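Home | Stories | Archive | Submit

March
By Szulc

Flindero froze at load 2000, fingers wide open, and oh, what a glorious racket it made! Ten beeps, a pause, ten more. The shop at Prostorura had never heard anything like it.

I ran in with my coffee. The log said GRIP LOST, 3550 – a code I had only ever read about!

"What did you drop?" I asked.

"Unknown," it said. "Soft."

I hit the red stop, got down on my knees and started looking – I was having the best night of my year.

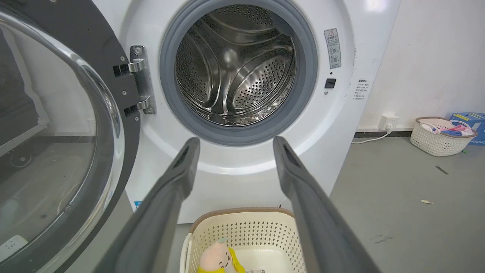 The open drum, and the toy in the basket below.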